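Rillport, Late

She had until four. The van was coming at four and it was twenty past two and the drawer of cords still hadn't been touched.

Every house has that drawer. This one had stuck since spring, you had to lift and pull and swear a little. She lifted, pulled, swore. Out it came, the whole drawer, onto her foot.

Okay. Fine.

Her aunt had kept everything. Chargers for phones that went in the river. A cord for the Dimari radio, which had died the winter of the big snow, and the cord wrapped up neat with a bread tie like it might be needed again. Like the radio was only away. Receipts too, 440 dollars to Meinecke for a washing machine, paid in full, folded so small it looked like gum.

She should have thrown it all in a bag. That was the plan, bag, curb, done. Instead she pulled a chair to the table and started picking at knots with her fingernails. White cord over black cord, under, back thru. The light was good at that table. It always had been. She'd done fractions there. She'd cried there, once, over a boy from the Bumitari bakery, with her cheek flat on the wood, following one dark line of grain with her eye until it bent around a knot and she lost it.

The table was staying. Too long for the stairs in the new place. Sold with the house, it said so in the papers, one line, near the bottom.

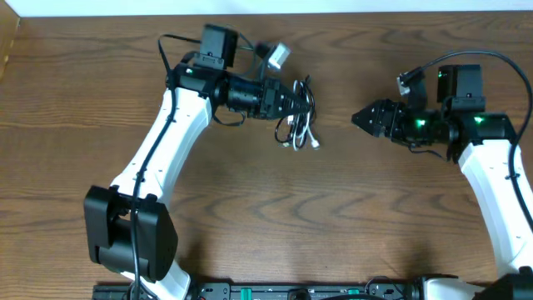 Same table, same long afternoon.

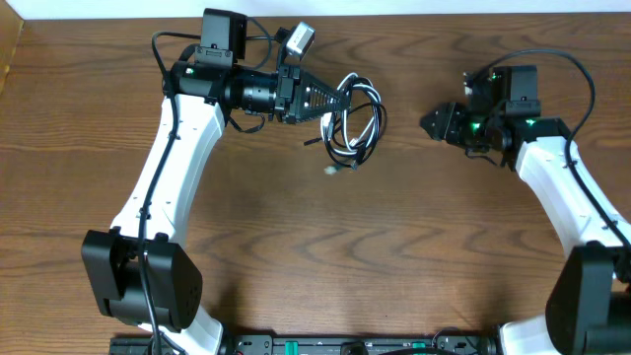

Leave the cords, her sister said on the phone, you're doing the thing again, you're doing the thing where you fix one drawer and the whole house is still standing there. And did you find the good scissors. And don't let them take the blue lamp, the blue lamp is mine, she promised it to me when I was 21.

Twenty, she said. You were 20.

Her sister said it didn't matter, 20 or 21, a lamp is a lamp, and was she eating anything?

Crackers. She was eating crackers over the sink, phone in her neck, crumbs going down the front of her sweater. Outside somebody was parking badly. Not the van. Too early for the van. She looked anyway.

By three she had most of it in piles. Keep, don't keep, no idea. The no idea pile was winning. She held up a short gray thing with a plug on one end and nothing she recognized on the other and felt, stupidly, that her aunt would of known right away. Would have taken it out of her hand, oh that, and gone off with it down the hall.

She wound it up. Found a bread tie. Put it in her coat pocket.

Then the scissors, they were in the bathroom, why were they in the bathroom. Then the lamp, wrapped in two towels and a pillowcase. Then tape. No tape. She went room to room looking for the tape, lights on, lights off, and when the horn went out front she had it on her wrist like a bracelet and one shoe untied.

Coming, she yelled. Coming, hold on.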